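17/03/2018

Bathroom stock day. Started with the cabinet over the sink, top shelf first. Removed everything, wiped the shelf with diluted vinegar, let it dry with the door open. Two expired tubes of ointment discarded. The hinge on the left door is loose again; the screw no longer bites and needs a longer one.

The order from Skundden came this morning, 23 days after I placed it. Soap refill is the 800 ml pouch, correct. The cotton pads are the wrong size (175 count, I wanted the small pack) but will be kept. Return postage would cost more than the pads.

Next, the toothpaste. Until now the spare boxes have been lying flat behind the towels, where they get crushed at the corners. I want them in an open bin on the second shelf, short side facing out, so the bin pulls forward like a drawer. Tried the layout on the white table before committing to it.
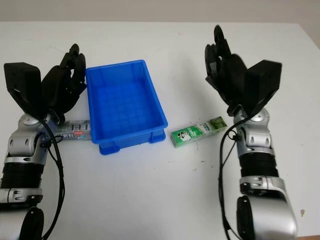 Blue bin and two boxes of toothpaste, on the table.

The bin is the Firnska one, bought for the workbench and never used there. Shelf depth is tight - the door closes, but only with the bin pushed fully back. A strip of felt under it would help it slide. The maker rates the shelf for up to 2,000 grams, so weight is no concern.

Remaining: felt strip, hinge screw, relabel the medicine box. Towels can wait until April. Stopped at five and made soup.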